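Red Ink Season

I have been stamping things. Envelopes, tissue paper, the backs of receipts, a paper bag that had a perfectly good muffin in it at the time. If you have mailed me anything lately you already know this, because whatever came back to you had red ink on it, and quite possibly a red thumbprint too (sorry, Cameron!).

It started in May with a wooden block. I was in Mahlangu, the stationery place with the squeaky door, looking for packing tape, and there was a tray of small blocks by the register. Plain little things, light wood, no handle, just a chunk you hold between your fingers. I bought one and a tin of red ink to go with it and forgot the tape completely. I had to go back for it two days later and bought a second block. You see how this goes.

What I love about a block with no handle is how close you are to the paper. I've had rubber stamps with those turned knobs on top, and they're fine, but you're always up in the air somewhere, steering. With a block you're right down there. You can feel the ink let go when you lift it, a tiny sticky kiss of a sound, and I don't get tired of it.

So this post is everything I've worked out so far, in the order it comes to me. It's mostly about red, and mostly about messing up test sheets.

First, the paper. I began with the nicest paper in the house, which was silly. I was so careful with every sheet that I pressed like I was petting a bird, and every print came out pale and patchy. Then I switched to plain white printer-type paper, the cheapest Fotel pack they had, and told myself I was going to ruin 40 sheets before I judged a single one. What a difference! I got braver by the third sheet. I pressed at angles, I pressed twice in the same spot, I pressed without re-inking until there was hardly anything left on the block. Some of my favorite marks came out of that last one, the ghosty pink ones that look like they've been through the wash.

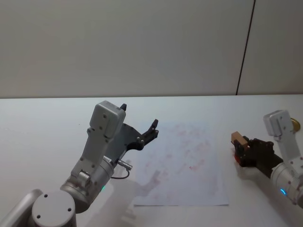 I know plenty of people throw their test sheets out. I've kept almost all of mine, in a folder, and I flip through them more than I flip through the finished stuff. There's something lovely about a page where the marks pile up in the middle and thin out toward the edges. Olga Falcão, who got me into bookbinding years ago and then watched me drop out of bookbinding, wants to use a few of them as endpapers. I said yes before she'd finished asking.

Now the ink. I use a Zullton tin in red, and it's thicker than the pads I grew up with, more like a paste that has settled down for the evening. The first time I opened it I pushed the block straight in, hard, and came up with ink up the sides and in every corner. The print was a red blob. A very cheerful red blob, but I couldn't have told you what it was meant to be.

Bongani Cele set me straight. He letters signs for a living and has the lightest hands of anyone I know. His method is to tap. Tap, turn the block a little, tap again, look at it, tap once more if it wants it. Seven light taps beat one big push, he told me, and I have tested this extensively and I'm a convert. You're laying color on the face of the block and leaving the sides clean. When I get it right the edges of the print are so crisp that I make a small noise.

He also told me to stop leaving the lid wherever it landed. I now put it down flat toward the back of the table, well away from my sleeve, and the ink stays off to one side with the paper in the middle. It's a tiny bit of order and it has saved me at least one shirt. 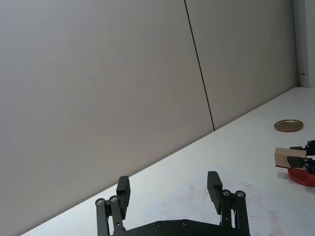
The block over the red dish, with the gold-colored lid set down near the far edge of the table.

About the table. I stamp on white, and I would not trade it. A white surface bounces so much light back up at you that you can see the faintest print, and you notice right away when there's ink where there shouldn't be. The flip side is that there will be ink where there shouldn't be. Pink streaks, red streaks, mystery smears. I used to stop and scrub every single time. These days I let a session run its course and wipe everything down at the end with a damp cloth and a bit of dish soap, then a dry cloth. Anything still hanging on after that gets to live there for a while. It's a work surface and I like that it looks like somebody has been having a good time on it.

One tip that did help: wipe the underside of your wrist. I could not figure out how I was getting smudges on clean sheets when my fingers were spotless. It was my wrist! I was dragging it through the last print every time I reached over for more ink. Cameron Mackay spotted it in about four seconds from across the room and was unbearable about it all afternoon.

Next up, what goes under the paper. The Gredden leaflet that came with my second block (it's folded so small you'd think it was a secret) suggests a thin pad of felt. I tried felt, I tried a folded newspaper, I tried a placemat with lemons on it. The felt gave me a softer, fuller print and I can see why people like it. But I keep going back to paper straight on the hard tabletop. The marks are less even that way, a little bitten in places, and I happen to love that. If you want solid, even color, go with the felt. If you want something that looks like it was stamped at a post office by a person in a hurry, come sit with me.

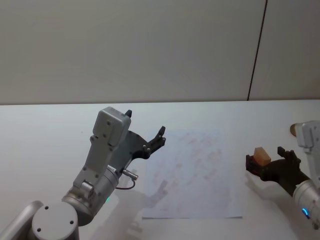 And please don't tape the corners down, at least not in the beginning. I did this because I thought a fixed sheet would be easier, and what I got was four torn corners and a stiff neck. A loose sheet can be nudged and turned. If it ends up a bit skewed, so what, turn it again. When you're doing a pattern you'll want to spin the whole page anyway so that your hand comes at it from the same direction each time.

Patterns, by the way, are where I've gone completely overboard. I had promised Anel Molefe some wrapping paper for her shop opening, plain white with red marks all over. In my head this was a relaxed evening with the radio on. I'd sketched it out as a loose grid and then, because I'm me, multiplied it up to see how many prints were in the whole job. 2,699. I put the pencil down and went and made a sandwich.

We settled on gift tags. 344 of them, one mark each, done over several evenings, and I enjoyed every single evening. By the second one I had a rhythm: tap, tap, turn, tap, press, rock very slightly from side to side, lift straight up. The rock is important to me. If I press flat I nearly always lose a corner. If I rock too much I get a double edge, a sort of halo, which looks great when I mean it and terrible when I don't. Somewhere in the first batch it stopped being a thing I was thinking about and my hands simply went.

Anel Rampersad (yes, two Anels, and they are friends with each other, it's chaos) came over to help with the string and ended up stealing the block for an hour. She stamps completely differently from me. Big confident thumps, loads of ink, tags everywhere. Hers are the dark juicy ones and mine are the thin neat ones, and once they were all shuffled together in the box they looked fantastic. I'd been worrying about keeping them consistent! I'm so glad I didn't get my way.

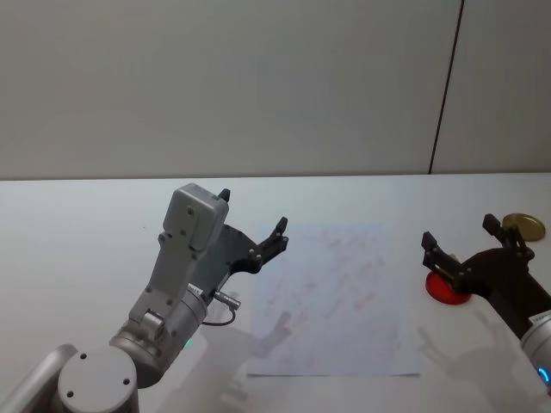 A sheet of white paper laid out on the table.

A few leftovers that didn't fit anywhere else.

Close the tin when you stop, even for lunch. Press the lid down all the way around.

Don't soak a wooden block. I wipe mine with a barely damp cloth and then stamp it over and over on scrap until nothing comes off. The wood picks up a rosy tint on the face after a while and I'm very fond of it.

Let prints sit out longer than you think. Mine feel dry to the touch well before they are, and I've stacked tags too early more than once. I leave them spread out overnight now.

Keep one sheet for nothing but the last of the ink. I put it next to the good one and finish every block off on it, wherever there's a space. Mine is nearly full, very faint and pink all over, with a darker spot where I forgot myself and re-inked. I'm going to frame it.

Next I want to try blue. Mahlangu has a deep one on the top shelf and I've been visiting it. If anyone has used blue and red on the same sheet without getting purple all over their elbows, please leave me a comment and tell me how you did it.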